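Pamwood Assembly Grounds
Use of Buildings for Weddings and Other Ceremonies: Frequently Asked Questions

Last revised 30/07/2022

Who owns the grounds and the buildings on them?

The Pamwood Assembly, a religious association, owns the land, the chapel, the lakeside shelter and Grondham Hall. Cottage holders own their cottages and lease the lots from the Assembly. The chapel has seats for 948 people, and Grondham Hall is licensed for 707.

May a person who is not a member apply to use a building?

Yes. Grondham Hall and the lakeside shelter may be reserved by any resident of the county. The chapel is reserved for worship and for services led by clergy in good standing with the Assembly.

Why is the chapel treated differently from the hall?

The chapel was dedicated as a house of worship and has never been offered for general rental. The hall and the shelter are open to the public under the terms of the Assembly's property tax exemption, and the Assembly applies the same rules to every applicant for those two buildings.

Does the Assembly ask about the religion of applicants?

Not for the hall or the shelter. The application for the chapel asks for the name of the officiating minister and the order of service.

How far in advance must an application be made?

Applications must reach the Kettle Street office at least two months before the date requested. During July, when the summer meetings are held, the hall is not available for private events.

What happens if an application is declined?

The applicant receives a written statement of the grounds for the decision, together with the section of the bylaws on which it rests. The applicant may then ask for a review by the trustees. Requests for review must be in writing and signed.

Does a review within the Assembly prevent a complaint to a public agency?

No. Applicants keep every right they have under state and local civil rights law, and no form issued by the Assembly asks them to give it up. Deadlines set by public agencies continue to run while a review is under way. 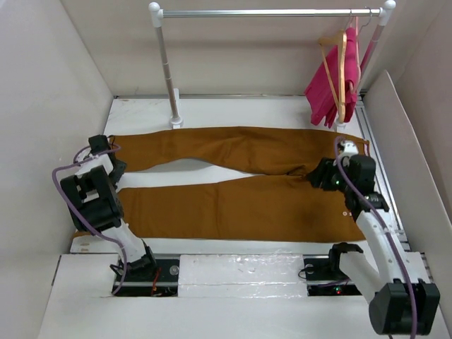

Can a cottage holder host a ceremony on a leased lot?

Cottage holders may hold private ceremonies on their own lots without the Assembly's approval. Tents and amplified sound require a permit from the grounds office, and guests must park in the Zosov Road lot.

Are fees returned if an event is canceled?

The deposit is returned in full when notice is given at least two weeks before the event. Cleaning charges are billed separately and apply only if the building was used.

Where can the bylaws be read?

A printed copy is kept at the Kettle Street office and may be read during office hours. Copies are mailed on written request.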